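Reseñas · Septiembre · Redacción de Grullbridge
Tiempo de lectura: 4 minutos

Silla Skilholm: opinión después de un verano entero jugando sentado

Compré la Skilholm a finales de primavera para sustituir una silla de oficina que ya no subía. Paso muchas horas delante del ordenador, por la mañana con trabajo y por la noche con juegos, casi siempre de terror y de zombis, así que buscaba una silla que sirviera para las dos cosas y que no pareciera el asiento de un coche de carreras. La pagué de mi bolsillo en la tienda Pladodard.

Montaje

Viene en una sola caja, bastante pesada. Trae la llave, los tornillos separados en bolsitas y una hoja de instrucciones con dibujos. Tardé 30 minutos sin ayuda. Lo más incómodo es encajar el respaldo en el asiento, porque hay que sujetarlo recto mientras se ponen los primeros tornillos. Conviene no apretar ninguno del todo hasta que estén todos puestos. A mí me quedó torcido un reposabrazos y tuve que aflojar y empezar ese lado otra vez.

Asiento y respaldo

El asiento es de espuma firme. Los primeros días me pareció duro y pensé en devolverla, pero a la segunda semana dejé de notarlo. El tapizado es de tela, y en agosto se agradece: con la silla anterior, de polipiel, me levantaba con la espalda pegada.

El respaldo se reclina en nueve posiciones. Uso dos, la más recta para escribir y otra un poco más tumbada para jugar con mando. La palanca va dura y queda muy atrás, de modo que hay que girar el cuerpo para alcanzarla.

El cojín lumbar va con una goma y se baja solo. Lo quité al mes y no lo he echado de menos.

Reposabrazos

Es lo que menos me gusta. Suben y bajan, pero no giran ni se acercan al cuerpo. Con teclado y ratón no importa demasiado. Con el mando en las manos, los codos quedan muy abiertos y en las partidas largas se cargan los hombros. Además tienen algo de holgura desde el primer día, y apretar los tornillos no lo arregla.
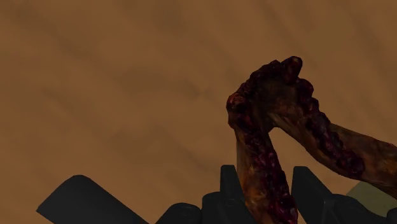
Las ruedas son de goma y no han marcado el suelo, que en mi cuarto es de madera clara. Tampoco hacen ruido, y eso cuenta si se juega de madrugada con gente durmiendo al otro lado del tabique. El pistón sube bien y no ha perdido altura en estos meses. Mido lo suficiente para usarla casi arriba del todo. A una persona baja le recomendaría probarla antes, porque el punto más bajo sigue siendo alto.

Precio y alternativas

Costó 835 euros con el envío incluido, y es mucho dinero. Antes de decidirme probé en la tienda la Fu, más barata, con el asiento más blando y unos reposabrazos mejores. La descarté por el respaldo, que se me quedaba corto. Quien no necesite apoyar la cabeza debería mirarla primero.

Valoración

Le pongo un 7 sobre 10. Cumple para trabajar, es silenciosa y la tela aguanta bien el calor. Por ese precio esperaba unos reposabrazos sin juego y una palanca mejor colocada. Escribí al servicio técnico por la holgura y me ofrecieron un recambio, que sigue pendiente de llegar.

Este sitio utiliza cookies propias y de terceros para mejorar la navegación. Si continúa, acepta su uso. Aceptar · Configurar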